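Keeping a White Work Surface Clean, Smooth and Ready to Use

My mother-in-law, Qiuyue Jiang, covers every table she works at. She did it at the kitchen table in her old apartment, she does it at our dining table when she comes to stay in August, and after enough years of watching her I have started doing it too. Anything fiddly gets a plain white cover underneath it first: mending, button sorting, gluing a handle back on a mug, repotting the little succulents that drop grit everywhere. If you drop a pin or a tiny screw, there it is, plain as day, and you don't spend the evening on your hands and knees with a flashlight.

Paper or cloth is mostly a matter of what you're doing. I like paper for glue, paint and potting soil, because you can roll the whole mess up and carry it out to the trash. Cloth is nicer for sewing and for anything breakable (it's a bit quieter, too, if somebody is napping in the next room). An old flat sheet does very well. Ours was a hotel-style one by Wanora that had worn thin in the middle, and I cut it down into 2 covers, hemmed the edges on the machine one rainy afternoon, and they've been going strong ever since.

Now, about creases. A cover that has been folded in a drawer will have lines in it, and you can chase them with your palms all morning without getting anywhere. For cloth, I take it out of the wash while it's still a little damp, give it a good snap, and press it from the center out toward the hems. If the iron is already put away, I hang the cover over the shower rod overnight with a few clothespins along the bottom to weigh it down. Paper from a roll wants to curl, so turn the curl face down and set something heavy at each corner for a while. I use cans of tomatoes. Yuzhen Gu, our neighbor across the landing, tapes hers down with painter's tape, and I'll admit hers looks neater than mine.

Low light from the side will show up every ripple you missed, which can drive a tidy person up the wall! A few soft folds don't matter for most jobs. They do matter if you're cutting fabric or marking out a pattern, so save your fussing for those days and let the rest go.

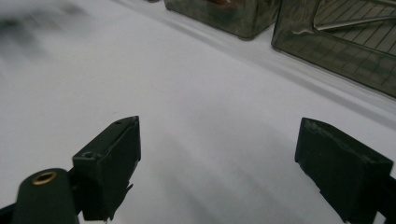

Can I iron paper flat if it has already been creased?
It depends on the paper, but plain uncoated paper usually takes it well. Lay a clean dish towel over it, set the iron on low with the steam off, and press in short passes. Stop and let it cool before you decide whether it needs another go. Skip this with anything shiny or waxed, as the coating can melt onto your towel.

As for stains, the sooner you get to them the better. Coffee and tea come out of cotton with cool water and a dab of dish soap if you catch them early. Dried white glue softens in a warm soak and can be eased off with a fingernail or the edge of an old plastic card. Ballpoint ink is the stubborn one. I dab it from behind with rubbing alcohol on a cotton ball, with a folded paper towel underneath, and keep moving to a clean patch of towel as the ink lifts. Try a corner first, please, and open a window.

I wash the cloth covers with the bath towels, no fabric softener, which seems to leave them slippery. A slippery cover is a nuisance on a polished table. If yours slides about, put a piece of rubbery shelf liner under it, cut a couple of inches smaller all the way around so it doesn't peek out.

Storage is where I finally gave in and changed my ways. Folding brings the creases right back, so now I roll the covers around a cardboard tube left over from wrapping paper and stand them in the hall closet behind the vacuum. Paper goes on its own tube with a loose rubber band, and I keep the scraps in the bottom drawer for lining seed trays in the spring.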